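Home Timber Benchtops Finishes Showroom Newsletter Contact

We use cookies to remember your cart and keep the site ticking over. Accept Manage settings

From the Workshop Floor
2024-12-13

Oil or hardwax? A few thoughts before the holidays

Every year when the family is about to descend, our phone starts ringing with the same question, and I do love it, because it means people are looking properly at their tables again. Should I oil it, should I wax it, and is there time before the in-laws get here? (Usually yes, if you start this week!)

Kadir Güneş, who runs our finishing room, is an oil man through and through. He likes that you can bring back a tired patch beside the stove without sanding the whole top, and he has talked plenty of customers around to his way of thinking. I lean a little toward hardwax myself – it takes a bit more care going on, but with kids and juice and markers in the house I find I worry less. We have argued this one over many, many cups of tea and I don't expect we'll settle it.

Whichever you choose, please go thin. Thinner than that, even. Most of the sticky tabletops we hear about have had too much product put on and not enough wiped off. Work along the grain with a lint-free cloth, leave it as long as the tin says, then buff until your arm complains. Lay your used rags out flat outdoors to dry, well away from the house, and never leave them bunched up in a bucket or the garbage. Oily rags can heat up and catch fire all on their own.

Colour is the other thing. Oil will warm up a pale timber quite noticeably, and if you chose a light board for its lightness you may be a touch disappointed. Try it on the underside first, or come by and borrow one of our finished samples for a few days, so you can see it in your own kitchen under your own lights. 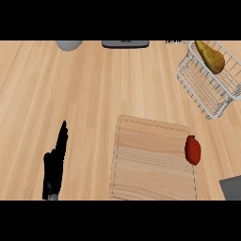 Now, a bit of shop news. The Itetari range of benchtops is back after a long wait, and the first 46 boards came in at the end of November. Eftychia Alexiou has been through the stack and set aside the straightest lengths for anyone doing an island, so do ask for her by name. The Malabanan offcuts bin has been refilled as well, and it's lovely stuff for cutting boards and small shelves.

Our Rornport showroom will be closed over the break for a new floor (our own, finally – Ronaldo Xavier has been after me about it for years). Online orders will still go out from Hemalholm, only a little slower than usual, so thank you in advance for your patience.

Recent items
Fixing a white ring without sanding
How long should a board rest before you cut it?
Solid or engineered for a basement floor
Meet the finishing room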